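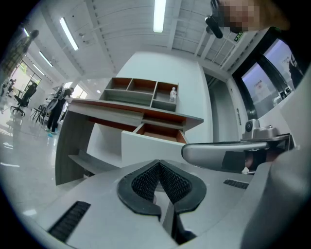 Curwood Neighborhood Association
Website Working Group: Minutes
June 3, 2026

Present: Mamta Goel (chair), Crisóforo Medrano, Hsiu-ying Yuen, Braulio Zepeda (minutes)
Regrets: Kurniawati Sembiring, who sent comments by email, longer than these minutes

1. Previous minutes
Approved after Crisóforo asked that "the site fell over" be changed to "the site was briefly unavailable." Hsiu-ying asked how brief. The words "for most of a weekend" were added and the minutes were approved as amended.

2. Hosting renewal
The shared plan with Skeltel runs out in July. The introductory price, which we have enjoyed the way one enjoys a free puppy, goes away at the same time. Renewal would be $1,772 for three years, paid up front. Mamta had two other quotes:

Berhe, managed plan: $35 a month, daily backups, staging copy included, support by phone.
Bumano, small virtual server: cheaper than either, but we would be our own support department. Crisóforo said he could run it. Hsiu-ying asked what would happen when he was on vacation. Crisóforo said he could run it from vacation. The group looked at him for a while and moved on.

Discussion of what "unlimited" means in the Skeltel contract. Braulio read the fair use section aloud. It means limited.

Kurniawati's email favored Berhe on the grounds that she was the one on hold with Skeltel in the spring and can still hum the music. She also pointed out that the Berhe price is month to month, so we can leave if we dislike it.

Moved by Hsiu-ying, seconded by Mamta: go to Berhe, and let Skeltel lapse once the new site has been up for two weeks. Carried, Crisóforo abstaining with dignity.

3. Domain name
The domain is registered separately, under the email address of a former member who moved away and does not much like us. Auto-renew is on and the card on file is his. Mamta has written to him politely. The transfer needs a code from his account, and he has replied that he will "look into it." Mamta to write again, still politely. Hsiu-ying suggested offering to pay him back for the renewals. Agreed, up to six years' worth, receipts not required.

4. Plugins and media library
Hsiu-ying went through the plugin list. We have three separate plugins for contact forms, one of which works. There are two that make the site faster, and with both switched on it is slower. A snow effect has been running since a December nobody could date. She will remove the lot, keep the working form, and test on the staging copy before anything goes live.

The media library holds 3,439 files. Braulio objected to a mass delete because the old newsletters are in there somewhere. Crisóforo has a script that finds files not linked from any page. He was asked to run it as a report only, and to say the words "report only" back to the chair. He did.

5. Logins
There are 6 accounts with full administrator rights and four people who do any work on the site. One account is called "test" and its password was guessed during the meeting, on the second try. It has been deleted. Everyone else is to change passwords and turn on two-step sign-in before the move. Braulio asked whether this included him. It does.

6. Any other business
Crisóforo raised dark mode. Deferred.
Kurniawati's email asked whether the calendar page could show events that have not already happened. Hsiu-ying thinks this is a time zone setting and will look.

Actions
Mamta: sign up with Berhe; second letter about the domain
Hsiu-ying: plugins; calendar page
Crisóforo: media report (only)
Kurniawati: cancel Skeltel when told to, by email if they allow it
Braulio: new password; these minutes

Next meeting in July, after the move, or during it if things go badly.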